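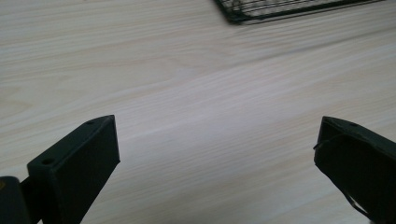

Ama Ayaaba began building the Stenda in May, in the spare room of her home in Nulamdale, after four years of repairing other members' machines at the Hellström Shared Workshop. The Stenda is a hand-held gripper with two opposing fingers, and it is her third design. Both fingers are black, with small round holes in their top faces, and they work over a pale tabletop with a long, visible grain. Ms. Ayaaba spoke with the workshop newsletter about the progress of the project and her plans for the remainder of the build.

"I wanted a tool that I could hold in one hand and that would teach me something about grasping," she said. "An arm would have taken a year. I can change a finger in an evening."

Design of the fingers

The first two designs were set aside after bench trials. According to Ms. Ayaaba, the original fingers were too long and bent under load, while the second pair closed unevenly. The present pair is shorter and was drawn with a squared tip, so that flat objects may be lifted by their edges.

"The tip is where most of the hours went," she said. "I have a notebook with 106 entries in it, and I would say that most of them concern the last inch of the finger."

Ms. Ayaaba noted that the opening between the fingers was a matter of some discussion among members. Several had recommended a narrower span for better control. She chose to keep it wide.

"People bring me mugs, boxes and rolls of tape," she said. "If the gripper cannot get around a mug, there is no point in discussing how well it closes."

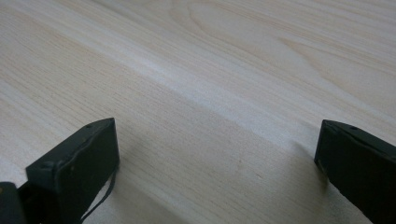
Testing and records

Each trial is entered by hand in a log, with the object, the approach and the result. At the time of the interview the log held 1345 trials, of which 464 were marked as failures. Ms. Ayaaba intends to continue until she reaches 3000, at which point she will decide whether the fingers require a further revision.

Asked whether the number of failures was a concern, she replied that it was lower than she had expected. "Thin things are the difficulty. A coin or a playing card lying flat is very hard to pick up. I have gone back to the card many times and I am not satisfied with it yet."

The control software is a small program she has named Flomier. It records the position of the fingers during each trial and will be made available to workshop members when the written instructions are complete.

Next stage

Ms. Ayaaba plans to bring the Stenda to the workshop for use at the electronics bench, where members may try it by arrangement. She has asked that those attending bring an object of their own.

"Small, please, and not glass," she said.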